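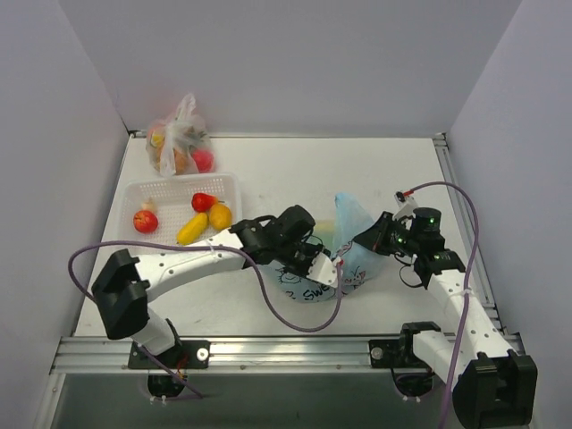 Fruit goes off in days since we moved, what am I doing wrong

Posted in Kitchen & Pantry

grolport_gal
Saturday, 7:40 am

Moved into a second floor apartment in January and I can't keep fruit alive. Same store, same stuff I always bought. Bananas are spotty by day two, lemons go hard, strawberries grow fuzz overnight. At the old place a bag of apples lasted me weeks.

Kitchen is small, faces south, radiator under the window. I leave everything on the counter, mostly still in the bag it came home in. Fridge is a Vevari, came with the apartment, has one drawer at the bottom with a slider that doesn't seem to do anything. Could it be the heat? Or is it dumb to keep it all together? I spend too much on this to keep throwing it out. Thanks in advance

Derek Holroyd

Both, probably. Worked produce for 11 years so here goes, quick because I'm on break.

Untie the bags. Soon as you get home. A tied bag holds the damp in and also the gas the fruit gives off (ethylene), and that gas is what ripens everything sitting next to it. Apples and bananas put out plenty. So apples go in the fridge, bananas stay out and by themselves. Hook, shelf, whatever, just away from the radiator. Don't refrigerate them green, they never ripen right after.

Lemons — fridge, in a closed bag. This is the one time you do want it closed. They dry out on a counter, that's your hard lemons. In the cold they'll go three weeks easy, often longer.

Strawberries, don't wash till you eat them. Paper towel in the bottom of the box, pull any soft one the day you see it. Two or three days is normal even when you do it all right. If they're fuzzy the next morning they were probably old at the store, flip the box over before you buy and look for juice.

The slider is a vent. Open for fruit, closed for leafy stuff. If you've only got one drawer pick whichever you buy more of and leave it. And keep onions and garlic out of there, somewhere dry with air.

hedum_mike

just buy less?? we go to the Grīnberga market twice a week and get what we'll eat, nothing goes bad. my wife bought one of those 200 dollar storage sets with the special lids and its in the garage now. Total waste

also is your radiator on all day, ours was and the bill was 372 last month so we turned it down and teh bread lasts longer too

tansy_b

Derek's right about the bananas. Only thing I'd add, put a cheap thermometer in the fridge. Mine came with the apartment too and the dial was set way too warm, milk was turning early and I blamed the store for months. You want it under 40 F. Leave the thermometer in a glass of water overnight on the middle shelf, then read it. If it's high turn the dial one notch and check again the next day, don't crank it all the way or the stuff at the back freezes.

If it won't go down at all it might be the door seal. Shut the door on a piece of paper and tug. Slides right out, call your landlord.

grolport_gal

Ok bag was tied the whole time, oops. Bananas are on top of the bookcase now. Getting a thermometer tonight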